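The year I tried to like cross-country skiing
31st December

Every August I make a sporting resolution, on the grounds that January is overcrowded and by then I have usually lost interest anyway. This year's was to learn cross-country skiing on wheels, and then, once the cold arrived, on snow. I had watched a great deal of it on television the previous winter, mostly lying down, and it had struck me as the one winter sport a person of my build might reasonably take up. They don't jump off anything. There are hills, but someone has usually gone up them first and left a groove.

The wheels were a mistake. Roller skis have no brakes worth the name, and the pair I bought second-hand, made by a firm called Avach that I can find no other trace of, had bearings that screamed. I did two laps of the reservoir at Pendix and was overtaken by a woman with a pushchair, who asked if I was all right. I said I was training. She said "for what?" in a tone I have thought about since.

Still, by the autumn I could go forward in a straight line for six kilometres, provided the council had swept up the acorns. An acorn will stop a roller ski dead. It will not stop the skier.

So in early December I went off to Hanau with a friend's old wooden poles and a rented pair of skis, and entered the citizens' race. I should say that I entered the short one. There is a long one, 50 km, for people who own their own wax, and then there is ours, which goes out over the meadow, round a barn and back, and is described in the programme as "suitable for families". The families all beat me.

I had read up on technique. You are supposed to shift your weight fully on to the gliding ski, trust it, and stay there. I can report that I shifted my weight fully on to the gliding ski and that it then went somewhere else. On the one real descent, a bend the locals have named Amaral for reasons I couldn't get anyone to explain, I sat down early as a precaution and did the rest of it on my backside. It was my fastest section by some margin, according to the timing mat.

What television leaves out is the noise. On screen it's all cowbells and commentary. When you're in it, and last, and the bells have gone off to find some soup, you can hear your own breathing and the poles squeaking in the snow and very little else. I stopped by the barn for a minute, officially to adjust a glove. The light was going a bit blue over the trees and there were other people's tracks running off in front of me, perfectly parallel, smug as anything. I liked it there very much. Then a marshal came along on a snowmobile collecting the flags and I had to get a move on.
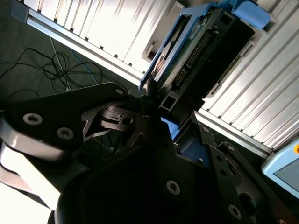

Hard drive in its blue caddy.

I finished. They had started taking down the arch but they left the middle bit up until I was through, and a teenager in a bib gave me a cup of warm blackcurrant and a badge. The badge is on my coat now. It has the wrong year on it, which I took up with the teenager, who said they had a lot left over.

My knees were fine, oddly. It was the insides of my elbows that went, and for two days I had to lean down to my toothbrush. I've looked this up and it's the poling, and the cure is more poling.

The roller skis are for sale, if anyone reading this lives near the reservoir and is hard of hearing. The entry form for next winter's race came through this morning, with the short course already ticked. I've left it on the fridge, and I'm keeping the poles by the back door in case it snows.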